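Startseite > Förderprojekte > Cura > Zwischenberichte

Diese Website verwendet Cookies. Mit der weiteren Nutzung stimmen Sie der Verwendung zu. Einstellungen | Akzeptieren

Zwischenbericht zum Vorhaben Cura
Teilprojekt Vorführdaten
Vorgelegt der Tabrizi-Stiftung durch die Clellero GmbH, Standort Curncombe

3 Kommentare | 11 Mal geteilt

1. Stand des Vorhabens

Im Berichtszeitraum wurde die Aufnahme der ferngesteuerten Vorführungen für die Grundaufgaben abgeschlossen. Vereinbart waren 2000 verwertbare Vorführungen. Aufgenommen und nach der Durchsicht freigegeben sind 2265. Der Überschuss geht vor allem auf die Aufgabe »Flasche in Behälter legen« zurück, die nach einer Änderung der Anfangsstellung teilweise wiederholt wurde. Die älteren Aufnahmen bleiben im Bestand und sind gesondert gekennzeichnet.

Der Arbeitsplan sieht als nächsten Schritt das Training der ersten Steuerungsmodelle vor. Damit wurde begonnen. Ergebnisse, die einen Vergleich mit den Zielwerten des Antrags erlauben, liegen noch nicht vor und sind Gegenstand des nächsten Berichts.

2. Vorgehen bei der Fernsteuerung

Die Bedienperson führt den Arm über zwei Handgeräte. Die Bewegung der Hand wird in die Bewegung des Handgelenks am Roboter übertragen, das Öffnen und Schließen der Finger liegt auf einem Abzug. Die Person sitzt seitlich hinter dem Roboter und sieht den Tisch direkt. Ein Monitor mit dem Kamerabild stand in den ersten Sitzungen zur Verfügung, wurde aber kaum genutzt und ist inzwischen abgebaut.

Eine Vorführung beginnt mit geöffnetem Greifer in Ruhestellung. Sie endet, wenn der Gegenstand abgelegt ist und der Greifer wieder in der Ruhestellung steht. Bricht die Bedienperson ab, wird die Aufnahme mit einem Vermerk gespeichert und nicht gelöscht. Abgebrochene Vorführungen zählen nicht zu den genannten 2265.

Im Antrag war zusätzlich das Führen des Arms von Hand vorgesehen. Diese Variante haben wir für die Aufgabe mit dem Schubfach erprobt und danach zurückgestellt. Hand und Unterarm der führenden Person verdeckten in den Kamerabildern häufig den Gegenstand, und die Aufnahmen ließen sich nicht sinnvoll mit den ferngesteuerten mischen. Für Bewegungen mit Kontaktkraft, etwa das Eindrücken eines Deckels, halten wir das Verfahren weiterhin für geeignet. Ein eigener Versuch dazu ist für die zweite Projekthälfte eingeplant.

3. Aufgabe »Flasche in Behälter legen«

Auf dem Tisch stehen ein grauer und ein gelbgrüner Behälter. Eine kleine gelbe Flasche soll gegriffen und in den Behälter gelegt werden, der in der Anweisung genannt ist. Die Anweisung wird vor jeder Aufnahme als Satz hinterlegt. Sie lautet zum Beispiel »Lege die Flasche in den grauen Behälter«. Die Aufgabe wird auch mit bereits belegtem Behälter aufgenommen, damit das Modell lernt, neben einem vorhandenen Gegenstand abzulegen.

Die Startpositionen werden anhand farbiger Klebestreifen auf der Tischplatte eingerichtet. Zwischen den Streifen wählt die Bedienperson die Lage der Flasche frei. In der ersten Serie wurde zu oft dieselbe Stelle vor dem grauen Behälter gewählt. Bei der Durchsicht fiel das erst spät auf. Seitdem gibt die Aufnahmesoftware vor jeder Vorführung einen Bereich vor, in den die Flasche zu stellen ist.

Schwierigkeiten bereitete der Griff am Flaschenkörper. Die Finger geben nach, und bei zu schneller Annäherung kippte die Flasche, bevor sie gefasst war. Wir haben die Höchstgeschwindigkeit im unteren Bereich des Arbeitsraums herabgesetzt. Das verlängert die einzelne Vorführung etwas, die Zahl der Abbrüche ging aber deutlich zurück. Ungelöst ist noch die Behandlung von Flaschen, die beim Ablegen schräg auf dem Rand liegen bleiben. Solche Aufnahmen werden derzeit als nicht verwertbar geführt. Ob sie sich als Beispiele für Korrekturbewegungen eignen, soll mit den ersten Modellen geprüft werden.

4. Durchsicht und Datenqualität

Jede Vorführung wird von einer zweiten Person angesehen, die an der Aufnahme nicht beteiligt war. Geprüft werden Vollständigkeit, Übereinstimmung mit der Anweisung und der zeitliche Abgleich zwischen Kamerabild und Gelenkdaten. In einer Sitzung war der Abgleich fehlerhaft; 17 Vorführungen mussten deshalb entfallen. Die Ursache war ein Neustart des Aufnahmerechners, nach dem die Uhr nicht neu gesetzt wurde. Die Software verweigert in diesem Fall jetzt den Start der Aufnahme.

Bei der Benennung der Gegenstände gab es Abweichungen. Der gelbgrüne Behälter hieß in den Anweisungen teils »gelb«, teils »grün«. Da die Flasche ebenfalls gelb ist, wurden die Sätze nachträglich vereinheitlicht. Die ursprünglichen Fassungen sind in einem eigenen Feld erhalten.

5. Mittelverwendung

Die Ausgaben liegen im Rahmen des bewilligten Plans. Für Ersatzfinger am Greifer wurde mehr benötigt als angesetzt, für Speicherplatz weniger. Eine Umwidmung innerhalb der Sachmittel ist angezeigt und wurde bestätigt. Personalmittel wurden planmäßig abgerufen.

6. Aufnahmen vom Arbeitsplatz

Aufgabe »Flasche in Behälter legen«, Blick der festen Kamera.
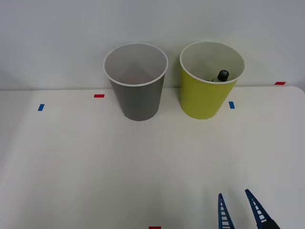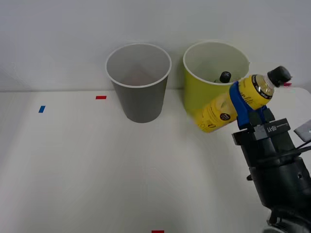
Gelbe Flasche im Greifer, vor dem gelbgrünen Behälter.
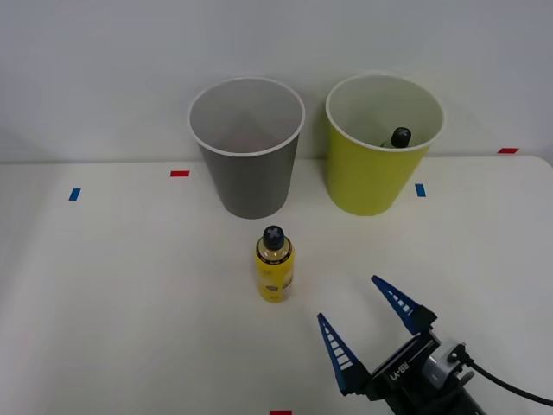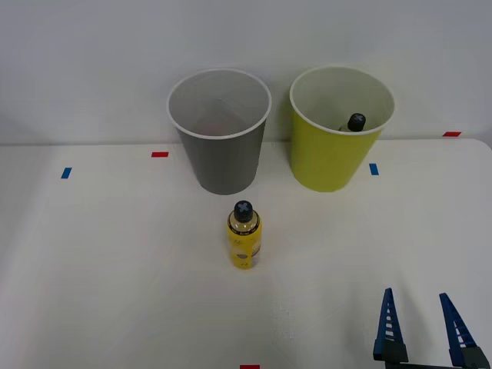 Flasche aufrecht auf dem Tisch, Greifer geöffnet.

Curncombe, im Juni

Für den kommenden Abschnitt sind 2 weitere Aufgaben vorgesehen, das Umsetzen einer Flasche von einem Behälter in den anderen und das Ausräumen eines Behälters auf die Tischplatte. Aufbau und Kameraposition bleiben gleich. Die Bedienpersonen erhalten vorab eine kurze Einweisung in die geänderte Vorgabe der Startbereiche.

Die Stiftung hatte um Auskunft gebeten, ob der Datenbestand weitergegeben werden kann. Die Kamerabilder der Grundaufgaben zeigen den Tisch und den Roboter, gegen eine Weitergabe bestehen von unserer Seite keine Bedenken. Die Aufnahmen mit Handführung sind davon ausgenommen, bis die Einwilligungen der Beteiligten schriftlich vorliegen. Ein Entwurf der Nutzungsbedingungen geht der Stiftung mit der nächsten Abrechnung zu.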